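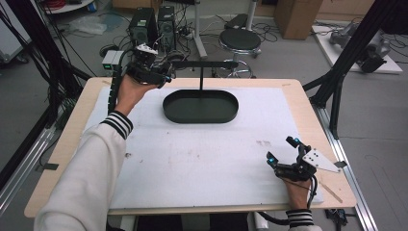
Let the Students Be Slow

In our robotics club at Skirnus we have 14 students and one rule that I defend every September: before you write code for a task, you do the task yourself, with the hand grippers. One gripper in the left hand, one in the right, and no fingers allowed on the object. The tray on the white table is green and oval, and many first-year students think it is a toy problem. Then they try it.

Some parents, and also two of my colleagues, tell me this is lost time. They say the students came to learn programming, and other clubs already have a robot moving in week 2. I understand this worry. The Grultach competition gives points for a finished run, and it gives no points for a student who knows why a jaw slips.

But I have read many student reports, and I can see who held the grippers and who did not. The first kind writes "the left side must keep still while the right side comes near." The second kind writes "the robot failed" and changes a number. Last year our team needed 24 attempts before they agreed on a grip — and after this they argued much less about the code.

I do not say every club must work like us. A group with one hour a week can maybe not afford it. We have 5 hours, and I would still give the first two to the hands. If Grultach wants better teams, it could ask for a page of notes from this stage and give a few points for it. My students complain about writing these notes, and I will continue to ask for them.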